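Motorsport Operations, Handout 2
Tire Stints and Fuel Windows in Endurance Racing
2 September 2019

Bring this one to the track walk at Nerngate, and please bring a pencil too, since we'll be filling in the blank stint sheet as we go!

Where we left off

Last time we looked at how a pit wall is laid out and who talks to whom. Now we get to my favorite part of the whole course, which is working out when the car should stop. Endurance racing looks like a driving contest from the grandstand, but a huge share of the result is settled with a calculator and a good set of notes.

Terms you need

Stint: the laps between one pit stop and the next.
Fuel window: the range of laps in which a stop lets you reach the finish with no extra visit.
Out lap: the first lap after a stop, usually slow because the tires are cold.
Drop-off: lap time lost as a tire wears. It is rarely a straight line, so draw it!

Working the window

Start at the checkered flag and count backward. Everybody wants to start at the green, and it almost always leads to a short splash of fuel at the end that costs a position. Take your tank range in laps, subtract a reserve of 2 laps, and mark the latest point at which a full tank will carry you home. Then mark the stop before that, and so on back to the start. You'll be left with an uneven first stint, and that's fine. You can run it short and get clear of traffic.

We'll use the Rennie endurance race as our worked case. Total distance for the winning car was 974 miles, and the leaders made 7 stops under green. Look at how the second-place team stretched its third stint. The lap times sag badly in the last few laps (a lovely example of drop-off on a rough surface), yet the longer run put the car on the right side of the next yellow.

Yellows change everything

A full-course yellow makes a stop cheaper, because the rest of the field is going slowly while you sit in your box. So should you always come in? No! If you are only a few laps into a fresh tank, you give up track position and barely move your window. Write your answer down before the yellow comes. Once the radio gets busy there's no time for arithmetic.

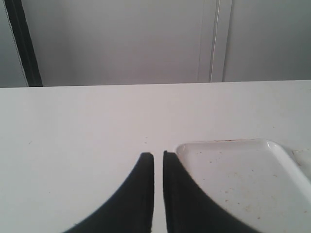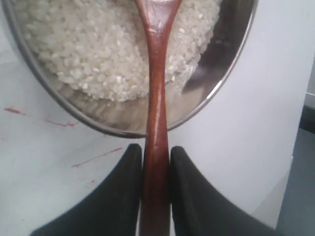 Rice and a wooden spoon.
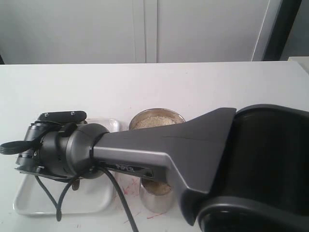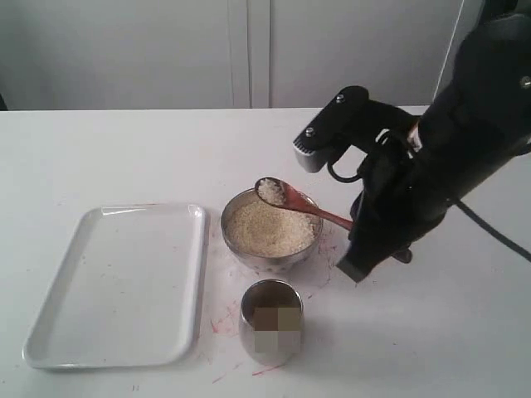

Driver changes fit inside the same plan. Most rule books set a minimum and a maximum time in the seat for each driver, so pencil the names in only after the fuel stops are fixed. If a swap takes longer than refueling, try to pair it with a tire change. Teams practice this over and over at Estholm in the winter, belts and drink hose included, and it's a joy to watch a good crew do it.

For next session

Fill in the stint sheet for the Zesau night race, once with no yellows and once with a yellow at a point you choose. Show the fuel window for every stop. Read the chapter on tire wear as well, and mark anything about track temperature after dark, as we'll need it for the December project. Sheets go in the tray by the workshop door.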